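Re: [planner-users] Grasp order when two items lie side by side
From: Pierina Sanna
Date: Jul 15, 2021

Leonardo Gentile wrote:
> Has anyone gotten Bolger to behave when the objects
> are nearly parallel? With margin 7 it finds a grasp
> right away, with 11 it gives up on me.

Hi Leonardo, and hello to everyone else on the list,

Your message made me smile, as Aleksandra and I spent most of a week on this very thing (and drank far too much coffee over it!). What finally helped us was moving the clearance check into Fulel, ahead of the path search, so the planner only sees grasps that have a chance. We kept the margin at 11 and raised the retry limit to 17. Stills from our table:
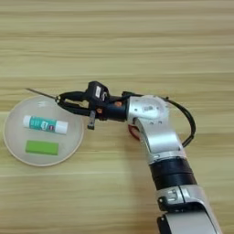
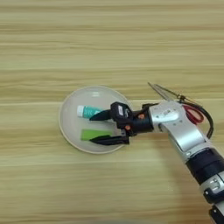
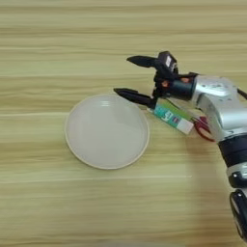
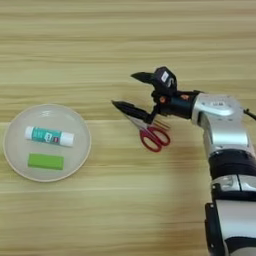 I do think your trouble is in the candidate scoring, and I'd look there before you touch the controller. Bolger scores each object by itself and adds the neighbors afterward, so a good grasp can get thrown out late. Take the glue stick and the green block on the plate in the last picture: they both lie horizontally, one below the other, and the scorer ought to treat them as a pair from the start. My patch does that, though it's still slow with long thin shapes like the scissors, and I'd be so grateful for another pair of eyes on it. It should apply cleanly to revision 111. Bohdana has promised to merge the tests in September.

Warmly,
Pierina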